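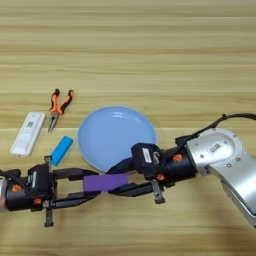 ## Fix-It Night is back, and it's grown!

What a start to the season. We opened the doors of the Ivarton hall at 6:30 and by seven the kettle was already on its second boil. Thirteen households came through with something broken under one arm, and nine of them went home with it working again. For our first night back after the winter break, we're thrilled with that.

The star of the evening was a Tendberg toaster that hadn't popped since last spring. It needed a good clean and one small spring bent back into shape, and when it finally fired (with two slices of raisin bread in it, naturally) the whole room cheered. We also had a bike with a grinding bottom bracket, a music box, three lamps, and a wool coat with a lining so shredded that our sewing table took it on as a personal challenge. The coat is coming back in October for its second sleeve.

Not everything could be saved. The bread maker has a cracked bowl and the part isn't made any more, so if you have a dead Retamal in the garage, please don't throw it out before talking to us! Same goes for old zips, buttons and lamp cord in any colour. 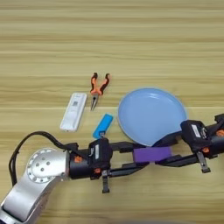
*Pliers out on the table.*

A few things we learned that might help if you're coming next time:

- Bring the charger, the remote, the odd little screws in the sandwich bag, all of it. We lost half an hour to a radio whose power cord was still at home on the kitchen counter.
- Empty the crumbs. Please.
- If it's clothing, give it a wash first and bring matching thread if you've got some.
- You sit with the fixer while they work. It's the best part of the night, and you'll likely be handed a screwdriver.

The sharpening corner was so popular that we're giving it a table of its own beside the stage. Kitchen knives, garden shears and scissors are all welcome, wrapped in a tea towel for the walk over. Limit of four blades each so that everyone gets a turn.

We've also started a tool library shelf at the back of the hall, with 12 items on it so far, including a heat gun, a tap and die set and a very handsome hand drill. Borrow for up to 10 days, sign the book, bring it back clean. If your favourite tool spends most of the year in a drawer, the shelf would love to meet it.

Next Fix-It Night is in October, same hall, same time, and the bakery on Jisuslow Street has promised us cinnamon buns. Parking is easiest around the back, off the laneway. Kids are very welcome, and there'll be a box of old clocks for them to take apart.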